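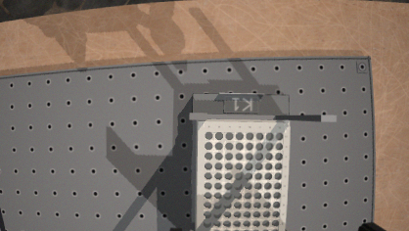
Multiwell rack on a perforated board, computer rendering

Part-time evening receptionist, Clemier Dental, Whitfield

Clemier Dental is hiring a receptionist for our Whitfield office at 322 Hutolgate Road. The job is 15 hours a week, late afternoons and evenings, with one weekend morning a month.

You will answer the phone, book and change appointments, check patients in, take payments, and send reminder messages. You will also file lab slips and close up the front desk at night. We use Bedeo for scheduling. If you have not used it before, we will train you.

You need a high school diploma or GED and at least 2 years of work with the public. Dental office experience helps but is not required. Spanish is a plus.

Pay depends on experience and is discussed at the first interview. Parking is free behind the building, and bus 58 stops across the street. Staff get free cleanings after three months.

To apply, bring or mail a resume and the names of two references to the front desk by 6th September. Interviews are held at the office. A second opening, for mornings, will be posted in January.

Shares 15 | Comments 2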